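3.2 Household sorting behaviour and the residual fraction

The survey covered 280 households in the Trundatura district, each of which kept its residual waste apart from paper and glass for the length of the study. Bags were collected at the kerb, weighed unopened, and then sorted by hand into the classes defined in Section 2. Households were not told which collection day would be sampled. Weights were recorded on the day of collection, as food residues lose moisture quickly in a heated sorting hall.

Composite packaging was the class most often misplaced. Printed wrappers, foil trays and small tissue packs are light, vary in make-up and carry sorting marks that many residents said they did not read. Metal cans were better understood – most respondents named the correct container without prompting – but they still appeared in the residual bags, mainly where the nearest metal bank was on another street.
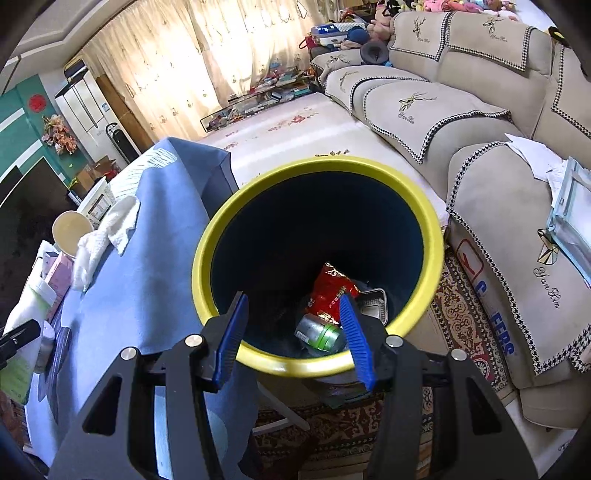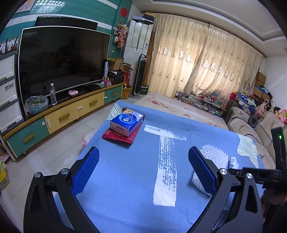

Figure 4. Packaging items of the kinds considered in this section. First image: snack wrapper, metal can and foil tray in a round bin. Second image: tissue pack resting on a red packet or envelope.

The distance effect was tested by splitting the sample at the median walking distance to a metal bank. In the nearer half, cans made up a smaller share of the residual weight, and the difference held when household size was included in the model. No such effect was found for composite packaging, which suggests that access matters less for this class than knowledge of the rules. Eder reached a similar view in the February pilot, although that work used self-reported data only and did not weigh any material.

Two limits should be noted. The Stivari blocks share large communal containers, so their bags could not be matched to single households and were left out of the distance model. In addition, the sorting classes follow the Ammann key, in which a wrapper with any metallised layer is treated as composite. A stricter reading would move part of this fraction into plastics. The totals in Table 5 would be unchanged, but the class shares would not – comparison with studies based on the older key therefore needs care.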